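Can Machines Do the Chores Yet? A Gallery

Text and pictures collected by Amna Durrani
22 January 2018
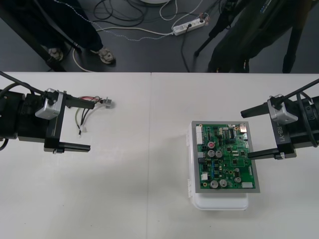
Wires and boards

Two arms at work over a pair of white tables. The one on the left has a harness of thin colored wires in its gripper, with a small gray plug on the end. The one on the right, marked RB-Y1, is reaching over a green circuit board in a gray frame.

Putting a plug into a socket is one of the jobs I get asked about most, both by people who run small shops and by people who would like something at home to deal with the cords behind the television. A person does it by feel. You find the socket with a fingertip, turn the plug until it seems right, and push. If it doesn't go, you know before anything bends.

What makes it hard

The harness is the hard part. A metal bracket keeps its shape when you pick it up, so a machine can be told where both ends are. A bunch of wires changes shape every time it is lifted. Pull one and three others move. The plug at the far end may be pointing any direction, and the gripper has hold of the wires some distance back from it.

Two fingers also limit what can be done. Most people plugging in a connector use a thumb and two fingers on the plug itself and the other hand to steady the board. With two arms you can split the work the same way, but each arm has to know what the other one is doing, and a small push on the board's side moves the target for the plug.

I asked at Hendar, a repair shop that handles control boards for washing machines and dryers, how long it takes a new worker to get good at this. The answer was a week or so for speed and one morning for the basic motion. They log their work by the piece. In June they put 1,280 harnesses onto boards by hand and sent 23 back to the bench because a plug was not fully seated. The owner said she would look at a machine if it could match that second number, and that she did not much care about speed, because it could run at night.

Where things stand on the shop floor

Factories have had arms for decades, and the arms are very good at jobs where every part arrives in the same place. Welding, painting and stacking boxes are in this group. Wiring is mostly still done by people. At Barros, which builds small heaters, the metal cases are bent and drilled by machine and then carried to a long table where workers put in the wires. The floor manager told me they have priced an automatic line twice and dropped it both times. Their heaters come in too many versions, and each version would need its own trays and guides.

Sorting screws, feeding labels and moving full trays were the other jobs I watched there. The machines did the first two without trouble. Trays were carried by hand, since the aisle is narrow and people leave carts in it.

Where things stand at home

Houses are harder. Floor vacuums work and a lot of people own one. Past that, the list gets short quickly. Bukiro showed me a towel folder that folds one size of towel if you clip it in first. I timed it against myself and won, and I am slow at towels. It also stopped once on a towel with a thick hem and had to be cleared by hand.

Sovent is trying dishes. Their setup can take a plate from a rack and put it on a shelf, and during my visit it ran for most of an hour. They keep a count on the wall of plates moved without a drop, which stood at 409 when I left. Cups with handles are next. They have not started on knives or anything with a lid.

My own view

For the jobs I have looked at, I would answer the question in the title chore by chore.

Vacuuming a clear floor: yes.
Moving plates, one kind at a time: close.
Folding laundry from a pile: no.
Plugging a harness into a board: in a few places with special trays, yes. From a loose bunch on a table, not in any shop I visited.
Cleaning a bathroom: no, and I did not find a company willing to give me a date.

The wiring job is the one I plan to keep watching. The same skills would cover charging cords, lamp plugs, shoelaces and trash bag ties, all of which come up every day in an ordinary house. If your shop does this kind of work and you keep counts of it, I would like to hear what they are. The contact form is on the main page.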